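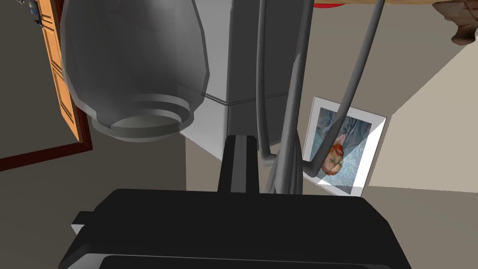
Graues, glockenförmiges Objekt

Ticket 2695
Betreff: Low-Carb-Brötchen fallen nach dem Backen zusammen
Gemeldet von: Svitlana Nechyporuk
Bearbeitet von: Gholamreza Bagheri, Rezepthilfe Sivden
Status: gelöst

Svitlana Nechyporuk, 9:14 Uhr
Hallo zusammen! Erst mal: Eure Mandelbrötchen sind der Hammer, ich backe sie seit Juli fast jedes Wochenende, und sogar mein Mann (großer Weißbrotfan!) greift zu. Nur sacken sie mir seit drei Blechen komplett ein. Im Ofen gehen sie wunderbar auf, und zehn Minuten später liegen da flache Fladen mit einer feuchten Schicht unten. Geändert habe ich nur die Flohsamenschalen, jetzt das feine Pulver von Hashemi statt der ganzen Schalen. Ofen ist ein Trudton, Umluft, 180 Grad.

Gholamreza Bagheri, 9:52 Uhr
Hallo Svitlana, wie schön, dass die Brötchen so gut ankommen! Das Pulver ist mein erster Verdacht. Es bindet viel schneller als ganze Schalen, und wenn der Teig zu fest wird, bleibt das Wasser in der Mitte hängen. Wie viel nimmst du, und wie lange ruht der Teig?

Svitlana Nechyporuk, 10:20 Uhr
43 g Pulver, genau wie vorher bei den Schalen, auf 600 g Teig. Ruhezeit: äh, keine. Ich forme sofort.

Gholamreza Bagheri, 10:31 Uhr
Dann probier bitte Folgendes:
1. Pulver auf 30 g reduzieren, Wassermenge lassen.
2. Teig zehn Minuten abgedeckt stehen lassen, dann erst formen. Backpulver ganz zum Schluss unter die trockenen Zutaten sieben.
3. Ober-/Unterhitze, 175 Grad, 55 Minuten, Tür zulassen!
4. Im ausgeschalteten Ofen bei spaltbreit offener Tür abkühlen lassen.
Falls du ein Einstichthermometer hast, miss mal in der Mitte. Unter 95 Grad sind sie noch nicht so weit.

Svitlana Nechyporuk, 15:47 Uhr
Blech vier! Schon deutlich besser, aber zwei Brötchen hinten links sind immer noch eingefallen. Gewicht je Teigling 128 g, Kerntemperatur vorne 97, hinten links 91. Gemessen mit dem Iro.

Gholamreza Bagheri, 16:05 Uhr
Super, dass du gemessen hast, damit haben wir es! Dein Ofen ist hinten links kühler. Dreh das Blech nach 40 Minuten (da darf die Tür kurz auf, die Kruste steht dann schon) und mach die Teiglinge 100 g schwer.

Svitlana Nechyporuk, 19:38 Uhr
Ich freu mich so!! Alle sechs stehen, Krume locker, kein feuchter Boden mehr, und überall über 96 Grad. Das nächste Blech mache ich mit Sesam und ein bisschen Kümmel. Ticket kann zu, tausend Dank!

Gholamreza Bagheri, 19:44 Uhr
Klasse! Hinweis zum Pulver kommt ins Rezept. Ticket geschlossen.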